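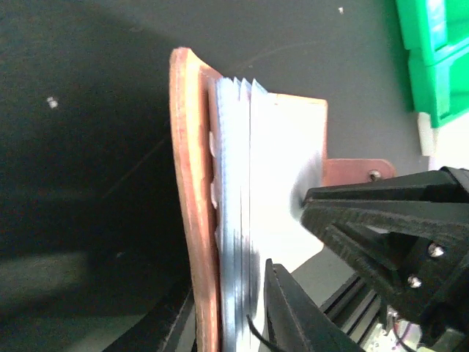 Bristerine Truss Finger Set, two-finger, printed

Sold in pairs. A single finger is a stick.

The Bristerine is a matte black printed plastic finger with an open truss body, made for people who want their gripper to pick up things that were never designed to be picked up. It comes with the wrist camera bracket and the short cable clip. Screws are included, hex key is not, and you own 10 of them already.

What we tried it on

Samah Radwan keeps our test shelf, and she has strong views about foam cubes. Anything can lift a foam cube. Her current list runs to a leather-covered notebook with a strap and a snap, a bag of rice, a TV remote and a sock. Each set gets 3000 grasps before we list it.

The notebook is the one that sorts fingers out. Pages give way, covers don't, and the strap wanders into the jaws whenever it likes. The Stöcker flat pad held the covers well and slid off the page edges. The Wondo soft finger was gentle with the paper and took its time letting go. The Bristerine bites closer to the tip, so you can come in under a strap, and it costs less than either. It also marks soft paper if you leave the force at the factory setting. Turn it down.

Camera notes

With the bracket at its standard angle, both fingertips stay in view through the whole close. Dark tabletops and black fingers are a poor match for cheap exposure control — Wiebke Janssen lost an afternoon to this and would like you to buy a lamp. Fast closes will blur. Slow down or raise the shutter speed.

In the box

Two fingers, left and right
Wrist camera bracket
Cable clip
6 hex-socket screws

Good to know

Layer lines are visible and you will feel them. Sanding them off voids nothing but loses some grip. Tips wear first; spares are sold separately, also in pairs. Not for food, heat or anything you'd cry over.

Ships from Flirville in 3 working days. Orders placed before 15th February get the old price, which Nele Baumgart has asked us to stop mentioning.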